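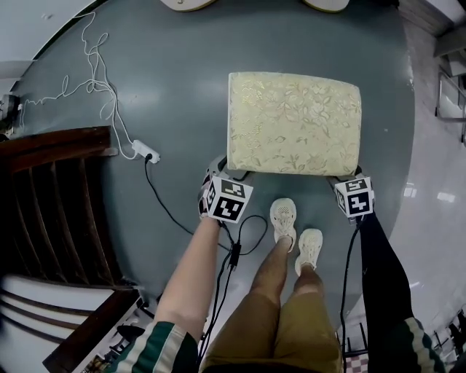 Padded stool in a cream floral fabric, on a painted floor.

Looking after a fabric-topped stool

A padded stool is one of the handiest things in the house (extra seat, footrest, somewhere to drop the mail), and a pale fabric with vines and blossoms does cheer up a plain gray-blue floor. It will also show every crumb and coffee drip, so a little regular care goes a long way!

Vacuum the top once a week with the soft brush, going gently along the edges where the dust likes to settle. For spills, blot with a clean white cloth and please don't rub, however tempting it is. A drop of mild dish soap in lukewarm water handles most things, but try it on the underside first and wait until it dries.

When you move the stool, take hold of it low down at both ends and lift. Dragging it by the padding pulls the fabric out of shape, and it's hard on floor paint too. I stuck felt pads under mine last November, a pack of 18 from the hardware store, and I still have most of them in the junk drawer.

Turn the stool end for end every month or so if it sits by a window, so that both sides fade evenly.

Ecaterina Pop, 13 August 2021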